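October, evening

Second night at Hasholm. Wind south-westerly all day and the ferry ran to time, so I took the first boat over to Gralitz and had six hours ashore before the last one back. It was enough for the harbour, the church and the upper road, provided lunch was eaten walking.

Gralitz has 83 houses, by the board outside the post office, and fewer than half are lived in through the winter. The harbour is older than it looks. The inner basin was cut for the herring trade and the outer arm added two generations later in a different stone, greyer and coarser, and the join is plain to see at low water. A plaque at the root of the arm gives the length of the season and the number of barrels sent out in the best year, 3,344, most of them to Bedar. No figure is given for the worst.

The church is kept locked. The key hangs in the shop and one signs for it. Inside: box pews, a gallery on the west wall, a model of a two-masted boat hung from the ceiling by wire. The memorial on the north side lists the crew lost off the Dow rocks, 15 names, five of them from one household. The lettering has been recut at some point and the recutting is shallower than the original. I copied the list into the back of the notebook.

From the church the upper road climbs steadily to the old signal station. Surface poor after the second gate. The station itself is a shell, roof gone, chimney standing, with a good view north over the sound – Hasholm light visible to the naked eye, the Dow rocks breaking white. The guidebook puts the island's population at its peak at 3,000. Standing up there it is possible to believe it, as the field walls run right to the cliff on the west side and there are house footings in nearly every one.

Came down by the shore path. Slower than the road, and wet below the spring. Boots off at the slip, back on the boat with ten minutes in hand. Supper was fish pie. Paid for two more nights.
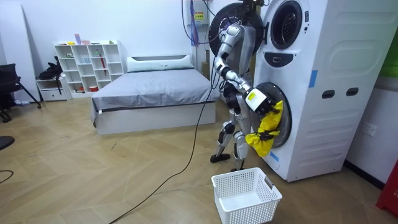

Isla Cowie wrote back this evening that the 3,000 must be for the whole parish, Dow and the skerries included, and that Gralitz alone never came near it. She has seen the parish returns and I have not. It would account for the size of the church, which has more seats than the village could ever have filled. I have put a query against the figure and will ask Evander Sutherland for the page reference.

Tomorrow the Bedar side, if the wind holds off. Boat at 8.40. Need: dry socks, change for the bus, the larger map.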